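Opinion › Machine Learning › Perception

We use cookies to remember your preferences. Accept all | Manage settings

In praise of the small, carefully labelled dataset
Callum Naylor
Nov 21, 2022

I have a soft spot for papers that make me feel a little guilty, and the Clarnalum write-up did just that. The authors took a segmentation model that most of us would feed with everything we could scrape together, and trained it on 2807 images, every one of them labelled by 2 people who then sat down and argued over the edges. It did nearly as well as the big version, and on thin things like railings and cables it did better!

Now, I know what my friends at Thepsuriya will say, because they said it to me at some length in March: more data always wins in the end. Perhaps it does. But I spent four years on Wurno, where we had far more pictures than anyone could look at, and when we finally pulled out 215 at random and went through them over tea — a lovely afternoon, I must say — over a third had labels I wouldn't have signed my name to. We had been tuning our loss function for months to cope with what were, plainly, typing mistakes. 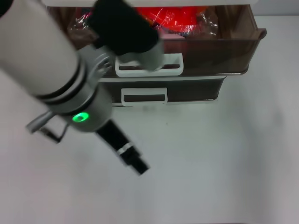
A robot arm reaching towards a two-drawer storage unit.

So my plea is a modest one. Before you rent another rack of machines, pay somebody properly to look at what you already have, and give them time to disagree. The Cletau team now publish their labelling disputes along with the labels, and I find I read those first, with a great deal of pleasure. I'd love to see more groups do the same.

Related
Are benchmarks getting too easy?
What Cletau learned from its labellers
Depth from one camera: a gentle guide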